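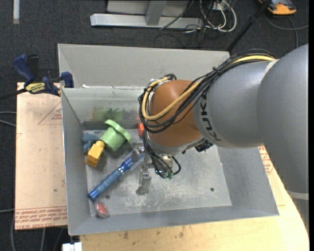 The KUKA arm at the picking bin, with the gripper at a blue brush.

Home | About Zanitari | Sites | Working Here | Robot Picking FAQ | Contact

Print this page | E-mail this page

Robot Picking at Gudton: Questions From Staff

Last updated 22 June 2019

These answers are for everyone who works at the Gudton warehouse, including temporary staff. They cover the single-item picking arm and the changes planned for July. If your question is missing, send it to Margit Lindqvist in the site office.

What will the arm do?

It picks single items out of a bin and places them in an order tote. At the start it will work only on small household goods and toys from aisles 1 to 3. Everything else stays with hand picking.

Is anyone losing their job?

No permanent position at Gudton is being cut because of the arm. There are 123 permanent staff on site and that number is in the budget through next year. We expect to bring in fewer temporary pickers for the holiday season. We can't say how many until we have seen the arm run for a full month.

Will my pay or grade change?

Pickers keep their current grade. People who train as cell attendants move up one grade on the day they are signed off, and they keep it if they later go back to the aisles.

What does a cell attendant do?

An attendant brings full bins to the cell, takes finished totes away, and clears the item when the arm stops on something it can't pick. The screen shows which bin needs attention and gives a short reason. Attendants also check the gripper and the cables at the start of each shift and sign the sheet. They don't do repairs. Those go to maintenance.

How do I apply to be one?

Put your name on the list outside the break room. You need six months on site and a current safety card. Training takes four shifts, and it is paid. If more people sign up than we can train at once, places go by length of service.

Which items give it trouble?

Soft things, clear packaging, and anything lying flat against the wall of the bin. Long items with a handle can be awkward too, depending on which part the gripper closes on. Our current catalog for the cell is 1,670 items. Ashwin Iyer keeps the list of items that have been taken out of it, and he wants to hear from pickers — you know which products come in odd packs.

How fast is it?

Slower than an experienced picker. The target for the first stage is 100 picks an hour. It will run through breaks and shift changes, so the daily total matters more to us than the hourly rate.

Will my own pick rate be compared with it?

No. The arm's figures are kept in a separate report, and supervisors have been told not to use them in reviews. If this happens to you, tell Margit or your shop steward.

Can I walk past while it is running?

Yes, along the marked walkway. Do not reach into the bin or step over the yellow line unless the cell is in stop and the light is green. Forklifts must use the north door while the cell is in operation.

Who do I call if something looks wrong?

Press the stop button first, then call maintenance on the floor phone. Any employee may stop the cell. You will not be written up for stopping it, even if there was no fault.

Are other sites getting one?

Rorkwood is next on the plan, with no date set. Chong will stay fully manual for now — its stock is mostly large cartons.

Print this page | E-mail this page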